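Why Do Things Not Slip Out of Your Hand?
A lesson about friction for readers from 8 to 11 years old

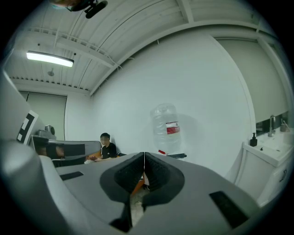
Two black pads with ribs on their inner faces.

Take a pencil and hold it between two fingers. Now hold your hand in the air. The pencil stays where it is. But the Earth is pulling the pencil down all the time, so why does it not fall?

The answer is a force with the name friction. Friction appears when two things touch each other and one of them tries to slide. It always works against the sliding. When the pencil wants to go down, friction from your fingers pushes it up.

A force is a push or a pull. You can not see it, but you can feel what it does.

Rough and smooth

Look at your desk. Maybe it looks very flat to you. If you could look at it with a strong microscope, you would see small hills and small valleys everywhere. Your fingers have them too, and the pencil also. When two surfaces are pressed together, the hills of one touch the hills of the other, and in these places they hold each other a little.

The material is important too. Rubber is soft, so it bends into the small valleys and touches the other surface in many more places. This is why a rubber eraser does not slide well on paper and a metal coin slides easily.

How hard do you press?

Friction grows when you press more. Put your hand flat on the table and move it forward. Easy! Now press down strongly and try again. Your hand moves slowly or it stops.

You do this every day without thinking. You hold an egg softly, and you hold a heavy bag with all your strength. Your skin feels when a thing begins to slip, and your brain tells your muscles to press more. It happens very fast.

What are the lines on your fingers?

On the end of every finger you have thin lines, called ridges. They make your fingerprint, and no other person has the same one. For a long time people believed that the ridges are there only for a better grip. Today scientists think they have several jobs. They help you to feel fine things, for example the threads of a cloth, and they help to control how much sweat is on the skin. A little sweat makes the skin softer and it holds better. Too much sweat makes it slippery.

Your fingers also become wrinkled after a long bath. Scientists have tested this, and wrinkled fingers can pick up wet objects faster than smooth ones.

Lines made by people

People use ridges too. Look for them at home and outside:

the bottom of your sports shoes
the tire of a bicycle
the cap of a water bottle
the handle of a screwdriver

On a wet road the tire has deep lines for one more reason. The water goes into the lines and away from under the tire, so the rubber can touch the road.

When we do not want friction

Sometimes friction makes problems. It makes a door hinge squeak, and it makes a bicycle chain tired and hot. Then we put oil between the parts. The oil fills the valleys and keeps the hills apart. Ice skaters have very little friction under their feet, and this is why they can go so far with one push.

Try it: the book test

You need two thick notebooks, or two old books with soft covers. Ask an adult if you can use them.

1. Put the books on a table with the open sides facing each other.
2. Lay one page from the left book, then one from the right book on top of it, and continue like this until you reach the end. You do not need to be perfect.
3. Hold each book by its back and pull.

One page on one page has only small friction. But you have many pages, and all the small frictions are added together. Teresa Cieślak tried this with her class in Dillton, with 47 pages in each notebook. Two children pulled on each side and the notebooks did not come apart!

Words to remember

Friction: a force that works against sliding.
Surface: the outside part of a thing, the part you can touch.
Ridge: a thin line which is higher than the places next to it.
Grip: how well something holds.

Text: Kam-wah Lui. The book test was checked by Teresa Cieślak.
Next lesson: Why does a ball stop rolling?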